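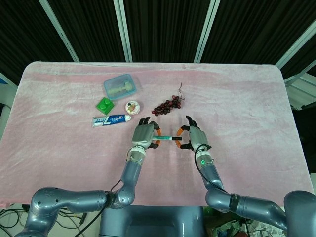 Evening, kitchen table, second cup of tea. I promised myself I'd write this up the same day for once instead of a week later when all I remember is that I was tired.

So! Hands day. We finally have the Drultach hands on both wrists, after all those weeks with the plain two-finger Flonau grippers, and I got to spend the whole afternoon finding out what they like and what they hate. I kept the same pink blanket on the table that I used for the Flonau runs, so I can compare without arguing with myself later about friction. (The blanket is a pain, by the way. Fleece gives when you press on it, and the fingertips sink in before they get under anything. But it was the blanket last time, so it's the blanket now.)

I spent most of my time on the marker, the teal and white one with the black cap. The job is to hold it in the left hand, bring the right hand over to the cap, close and pull. Sounds like nothing. With the Flonaus the holding part was boring in the best way, two flat pads, squeeze, done. With the Drultach the left hand wraps right around the barrel and I love how it looks, but getting all the fingers to agree on how hard to squeeze took me until after three. Too soft and the pen rolls in the palm when the other hand touches it. Too hard and the current limit kicks in and everything relaxes at once, which made me yelp the first time.

The right hand is the fussier of the two. It opens into a nice wide C around the cap and then the thumb comes in a hair late, so the fingers push the pen away before the thumb is there to meet them. I started with a closing time of 900 milliseconds and ended up at 2000, and the slow version is so much better that I'm a little embarrassed I didn't try it before lunch. I did 40 tries at the slow setting. The good ones were really good, a clean straight pull with no twisting! The bad ones were nearly all the thumb again. Need to look at the offset tomorrow before I touch anything else.

Other things on the table, in the order I got to them. The toothpaste tube was easy, easier than with the Flonaus, the fingers just fold over it. The green toy block was a tie. The little round container with the printed lid went badly, it's low and the fingers come down on top of it and shove it into the fleece. Flonau wins that one by a mile. I was scared of the grapes and saved them for last, and they were fine if I let the hand come in from the side and kept the force right down. Going for the stem is hopeless, don't bother, future me. I never got to the blue lidded box. Next time I'm starting with that, since I always run out of day before the lid things.

The orange fingertip pads are good. Grippier than I expected and they don't pick up fluff as badly as the old ones did. What I'm less happy with is the cable on the right forearm. It needs another tie, and I want to do it properly this time, with enough slack at the wrist that I'm not watching it every time the hand turns over.

Controller notes, quickly, because my tea is getting cold. I ran everything on the Dukberg box and it behaved, apart from one dropout on port 1893 right after startup that cleared when I restarted the left side. I still want to try the Živković firmware on it. The force ramp is supposed to be smoother, and a smoother ramp might fix half of my thumb complaints without me having to be clever. Or it might break the left hand, which is finally working, so I'm going to save all of today's settings first. Twice.

My back hurts from leaning over to reset that pen. I'm bringing the tall stool in tomorrow, and a spare marker in case the cap on this one gets loose.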